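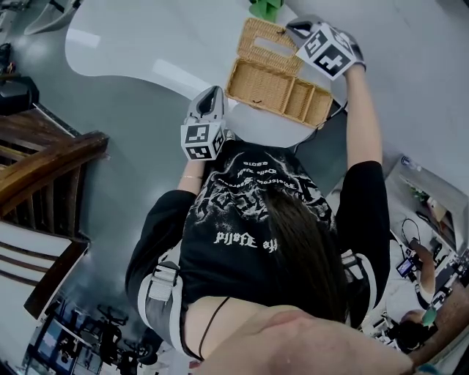 Wonden Rattan Organiser Box with the lid open, showing the three-compartment base.

Wonden Rattan Organiser Box, Three Compartments
Supplied by Bavstead Home and Office

The Wonden Organiser Box is a lidded storage box in light tan woven rattan, intended for desks, reception counters, vanities and guest rooms. The base is divided into one long compartment and two smaller compartments. The hinged lid has a rectangular slot, so that tissues or folded cloths may be drawn from the box while it remains closed.

The long compartment is suited to pens, combs, remote controls and similar items. The smaller compartments will accommodate paper clips, tea bags, cotton pads or keys. Customers who require a plain base without dividers should refer to the Horgan range.

Colour
Light tan. Rattan is a natural fibre, and some variation in colour between boxes is to be expected. Boxes ordered together are matched as closely as stock allows.

Care
Dust with a soft brush or a dry cloth. Marks may be removed with a lightly dampened cloth, after which the box should be left open to dry in the shade. Do not immerse. Prolonged exposure to direct sunlight or to a heater will cause the fibre to become brittle.

Ordering
The box is sold singly or in cartons of 12. Trade accounts ordering 96 or more are quoted separately — please allow 3 weeks for delivery on these orders. Almost 500 boxes are held at the Trirko warehouse for immediate dispatch, and stock is replenished in March and August.

Returns
Unused boxes may be returned in their original packaging. Damage in transit should be reported to Bavstead customer service before 5 pm on the business day following delivery. Replacement lids are not sold separately.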